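# A float tube, a big windy lake and the best perch of my life

I've been meaning to write up the Clondbridge trip since April, and seeing as it's chucking it down outside and the kettle's on, now seems as good a time as any. 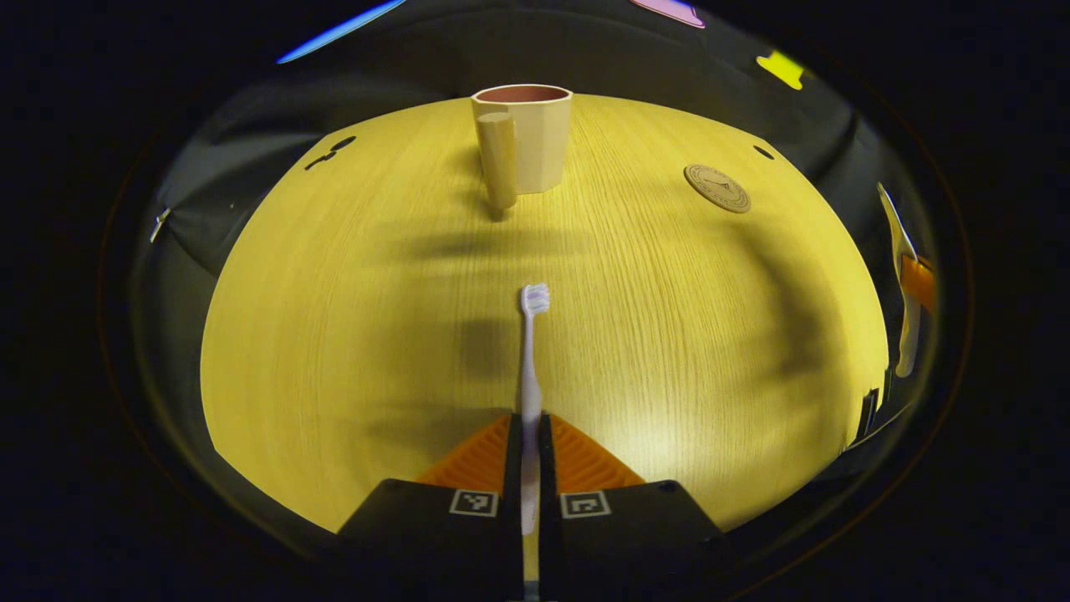 ## Why I gave up on the bank

Anyone who has fished Clondbridge from the shore will know the problem. It's a cracking water, 903 acres of it, and almost every yard of bank you can get to without a machete shelves off so gently that you could wade for ten minutes and still be able to see your bootlaces. The perch are out on the drop-offs by the old quarry workings. You can see the grebes working over them, which is maddening! I spent two seasons hurling the heaviest jigs I owned at the horizon and caught mostly weed.

Boats are allowed, but there's a waiting list for moorings and I haven't got a tow bar. So over the winter I started reading about float tubes, and by the end of January I was properly hooked on the idea. I ended up with a second-hand Hisia, the V-shaped sort with an open front, a mesh apron and a backrest that could pass for an armchair. It packs down into a rucksack. I can carry it, fins and all, from the car park to the slipway in one go, and I'm no weightlifter.

## Learning to go backwards

You travel backwards in a float tube. I knew this, I'd watched the videos, and I still spent my first half hour paddling earnestly in the wrong direction and wondering why the slipway wasn't getting any further away. Once it clicks, though, it's lovely. Slow, easy kicks from the hip, lean back a bit, and off you go. Your hands are free the whole time, so you can hold station over a mark and fish it properly, which I've never managed in a rowing boat with the wind up.

Moataz Younis came with me for the first outing. He's been tubing for years and he gave me three bits of advice that I'll pass straight on:

- Set off into the wind, so it brings you home when your legs have gone.
- Put your fins on at the water's edge and walk in backwards.
- Wear the lifejacket. Over the waders, done up, every time.

He also told me to wear twice as many socks as I thought I needed. I ignored that one and couldn't feel my toes by eleven in the morning.

## The tackle

I kept it simple. One rod, a seven-foot Tulden spinning rod that I bought for the canal and which has more backbone than it lets on, with light braid and a fluorocarbon leader. Everything else went in the side pocket: a box of jig heads, a few bags of small paddle-tails, forceps, and a sandwich that I managed to sit on.

The lures that did the business were Fahmy shads in a sort of muddy olive. I'd brought all the bright stuff as well, chartreuse and orange and one that's frankly purple, and none of it got so much as a knock. Let the olive one go right down, give it two slow lifts, let it sit, and wait for the line to twitch. I don't think I had a single take while the lure was moving.

## And the fish!

The first drop-off gave me a few little ones, greedy stripy things that were great fun on light gear. Then the wind eased, I kicked across to the second ledge where the bottom falls away to 31 feet, and everything got a lot more serious. The rod just went heavy. No rattle, no tap, only a weight that started nodding at me. When you hook a decent fish from a tube it turns you round, and I went through a slow half circle with Moataz shouting helpful things from across the water.

She came up with every spine standing, shoulders like a carthorse, and I slid the net under her at the second go. My little scales said 2 lb 14 oz. I've been fishing for perch since I was at primary school and had never had one over two pounds, so you can imagine the noise I made. Quick hold in the water, a good look, and away she went, straight down between my fins.

We stuck at it until the middle of the afternoon and I had another four, none of them close to her size, and I didn't mind a bit. My legs ached for days. I'm going back as soon as the weed dies off in autumn, this time with the extra socks, and I want to try the far ledge with a drop-shot rig, which Moataz swears by and I've never really got on with. If any of you fish one from a tube, do tell me how you stop the leader wrapping round the apron!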